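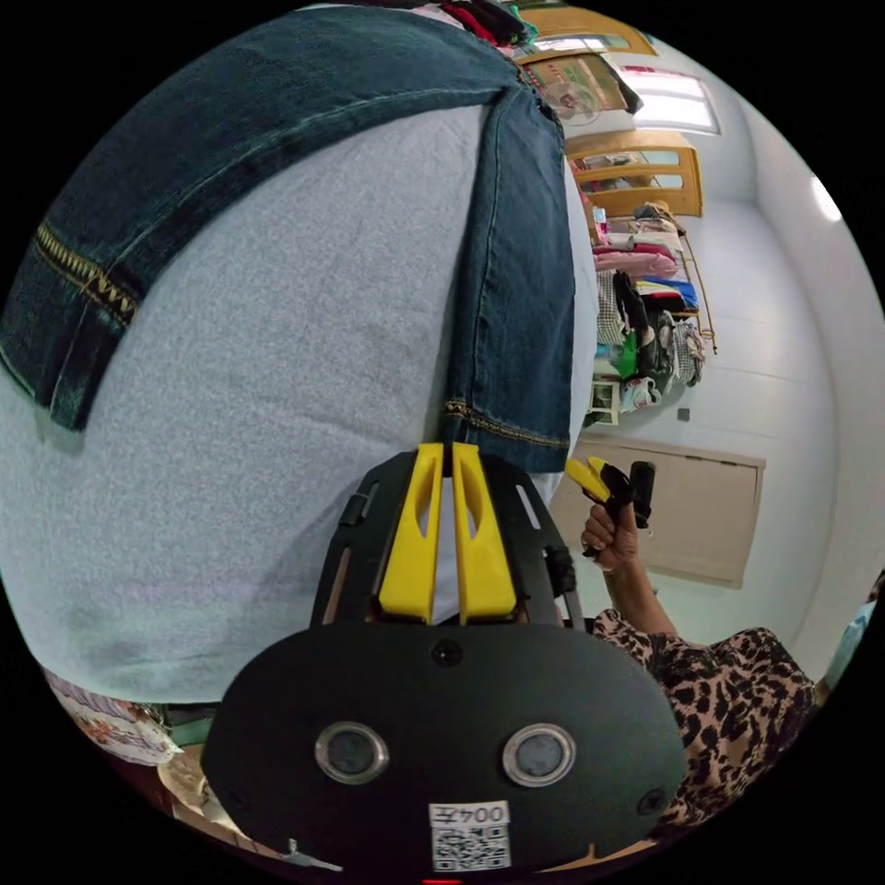
图1 叠衣作业，左手夹爪，编号004左

七月
整理：Morenike Akinola

第九讲 左右对调：一次通道接反的事故

上回讲完标定，课后有同学问我，标定都做好了，数据也都收上来了，还能出什么大错？我当时笑了一下，说下次讲给你们听。那今天就讲这个，我自己经手的，丢人也丢得比较彻底，所以记得特别清楚。

先说经过。我们那会儿在做叠衣服的项目，左右手各拿一个夹爪，两路画面、两路开度值（就是两根手指张开多大）一起进Turker，由它对齐时间、写成一条记录。训练出来的策略放到双臂台子上跑，第一件是毛巾，还行，歪一点而已。第二件换成长裤，左臂夹住裤脚，该往上提的时候，它松了；右臂什么都没夹着，倒是捏得死死的，然后往中间横扫过来。两条臂差一点撞上！Adaeze Wike当时站在急停旁边，一巴掌拍下去，台子停了，裤子挂在半空。她回头看我，我看屏幕，屏幕上一条报错都没有。

请大家把“没有报错”这四个字圈起来。程序没崩，丢帧率正常，时间戳也对得齐齐的，所有自动检查全部通过。我们头一个怀疑的是策略没训好，于是重训了一遍（白白搭进去一个晚上），再跑，还是松。接着怀疑右臂的电机，Sutrisno Lubis把关节拆下来查，电流、编码器、线缆，样样没毛病。他装回去的时候脸色不太好看，我也理解。

后来是Halima Okoro把画面和开度曲线并排放着看，看出来的。画面里左手的手指合上了，左手的曲线纹丝不动，右手的曲线倒掉下去了。两路开度整个对调。画面没错，错的只有开度，所以光看视频看不出来，光看曲线也看不出来，非得两样放一起。

原因说出来很没意思：Turker那一版给开度通道编号，是按设备上电的先后来的，先开的算左。画面那一路认的是设备编号，所以一直是对的。平时大家习惯先开左边，也就一直没事。有人某天先开了右边，就对调了。我把全部记录翻了一遍，对调的有19段，夹在几批好数据中间。坏得这么零散，比全坏还难查，因为模型学到的是“大部分时候这样，有时候反过来”，跑起来就时好时坏，你会觉得是运气。

排查这类错，我现在只用一个土办法：找手指状态看得一清二楚的瞬间，去对曲线。什么叫一清二楚呢，你们看，黄色的两根手指并排立着，中间只剩一道窄窄的暗缝，这种时刻该侧的开度值就应当落在低位，要是它高高挂着，而另一侧的画面又对得上，那就别往下训了，先查通道。反过来，手指埋进衣服堆里的瞬间别拿来对，布一遮，你以为合上了，说不定还夹着一层厚衣边呢。还有一点，标签上的“004左”在画面里是倒着的，字倒了可左右没变，千万别因为看着别扭就顺手把画面转一下、再顺手把通道也“纠正”一下，我真见过有人这么干，好好的数据就给改坏了。
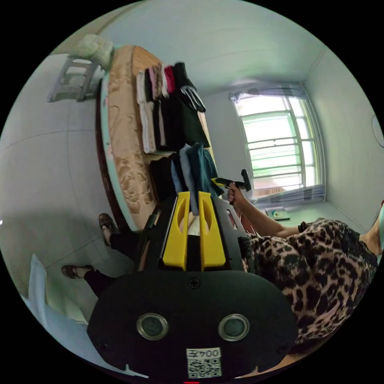

再讲安全这一块，我知道大家爱跳过去，今天不许跳。通道接反，在采数据的时候一点危险都没有，夹爪在人手里，人自己知道该松该捏。危险是攒到后面才发的：等策略上了台子，执行的是电机，它可不知道自己学反了。所以凡是换过固件、换过数据线、重启过采集主机，之后的第一次台上运行，一律当成没跑过的新策略来对待。速度调到最低档，台子边上不站人，急停旁边必须有一个人，这个人手里不许拿手机，也不许兼着看屏幕。Adaeze那一下拍得快，是因为她什么别的都没在干。

修补做了两处。Turker那边改成开度通道也按设备编号绑定，读不到编号就拒绝开录，宁可不录。采集这边加了一个开场动作：每段开头，左手先单独合两下，右手再单独合两下，然后才去碰衣服。这个动作几秒钟就做完，后处理脚本拿它一比，左右对不对当场就知道。刚推行的时候抱怨声不小，嫌啰嗦，现在大家都做成肌肉记忆了。

那19段怎么处理，课上可以争一争。我当时的主张是全部把通道换回来继续用，画面对、时间对，换一下列名不就好了嘛。Halima不同意，她说你怎么确定每一段从头到尾都是反的，中途重启过的呢？我不服气，逐段去看，还真有两段是录到一半才反过来的，前半好后半坏。最后那两段扔掉，其余换回来，记录里都加了备注。

作业：从练习数据里任选一段，画出左右两路开度曲线，各找出三个可以用来核对的瞬间，写明为什么选它，再写出一个你放弃不用的瞬间和理由。想挑衣物遮挡多的段落也可以，难一点，但有意思。下次课带纸质的来，我们先互相看，再讲夹持力标定漂移的问题。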